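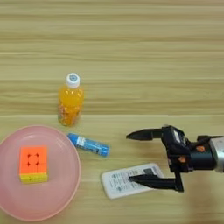 A puzzle cube on a pink plate, with a bottle of orange drink, a blue tube and a white remote control on the same tabletop.

Catch-all plate

A catch-all plate (also called a drop plate or, in older household manuals, an odds dish) is a shallow plate or dish kept on a table to hold the small belongings of a household that have no fixed place of their own. Almost any dish will serve, and a good many homes have one without ever having given it a name.

Origin of the term

The name was made popular by the household writer Waltraud Ammann, whose long and affectionate book on tidying, The Settled Table, gave the subject a chapter of 117 pages. Ammann had grown up with such a plate on the kitchen table in Unilstead, and she wrote that her mother would no sooner have moved it than moved the stove. A later survey by Leonor Henriques gathered letters from 1036 households, many of them running to several sheets, as people do seem to enjoy writing about their own tables.

Form

Most catch-all plates are round and have a slightly raised rim, enough to stop a button or a coin from rolling away but low enough that things can be picked up without fuss. Plain colors are common. Pink, cream and pale green turn up again and again in Henriques's letters, often because the plate was the last one left of a picnic set. The maker Fotholm sold a dish especially for the purpose, 9 inches across, although many owners went on using whatever they already had – and were perfectly happy with it.

Use

The plate usually holds things that are handled every day, such as keys, a pencil stub, a folded receipt or a small puzzle. Taller or longer articles tend to gather beside it on the bare table, and Ammann called this outer ring "the porch." Drinks, remote controls and glue sticks are typical porch items. She advised keeping bottles off the plate itself, where a curved base or a raised rim can make them tip.
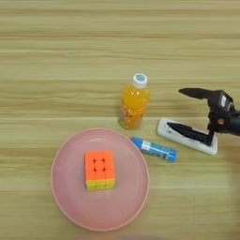

Puzzle cube near the middle of a plate, its orange side uppermost; the bottle stands just beyond the rim.

Clearing

Opinions differ on how often a plate should be cleared. Ammann favored every evening after supper, while Finlay Tennant, in his little guide for shared houses, thought once a month quite enough and set aside an hour in October for the big sort. Both agreed that a thing found on the plate at two clearings in a row should be given a proper home or passed along to someone who wants it.

See also

Key bowl
Junk drawer
Table setting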